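Ticket: Polling place lookup returns wrong ward for Ulico addresses
Product: Yurt voter information portal
Client: Dandov election office
Status: Resolved, monitoring
Priority: High

Reported problem
Voters entering an address on the Ulico side of the ward line get the polling place and candidate list for Ward 5. They should get Ward 4. The sample ballot link is wrong too. The office received 30 complaints by phone before opening this ticket. Addresses elsewhere in Dandov return correct results.

Environment
Yurt portal, production. Address data supplied by Brelano as a nightly file. Ward boundaries loaded by hand after the council vote in May.

Log
Entry 1. Reproduced with four addresses supplied by the office. All four return Ward 5. Same result in two browsers with the cache cleared.

Entry 2. Checked the boundary file. The current version is loaded and the line is in the right place. Map view draws it correctly. Fault is limited to text lookup.

Entry 3. Lookup reads a street range table, not the boundary file. Table was built before the boundary change. Over 2000 rows, of which 90 carry the old ward number.

Entry 4. Rebuilt the table on the test server. Job stopped with "range overlap" on two streets where odd and even house numbers fall in different wards. Asked Brelano for a corrected file.
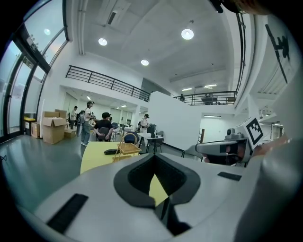
Entry 5. Corrected file received 16th September. Rebuild completed with no overlap errors. The four reported addresses return Ward 4 on test, with the right candidate list.

Entry 6. Pushed to production after the office signed off. Cleared the server cache. Old results persisted on one node until it was restarted.

Cause
Boundary update did not trigger a rebuild of the street range table.

Fix
Table rebuilt. Rebuild step added to the boundary load script.

Open items
Office to decide whether to mail a notice to affected households. Search logs do not store full addresses, so we can't supply a list of who saw the wrong page. Ticket stays open until the polls close.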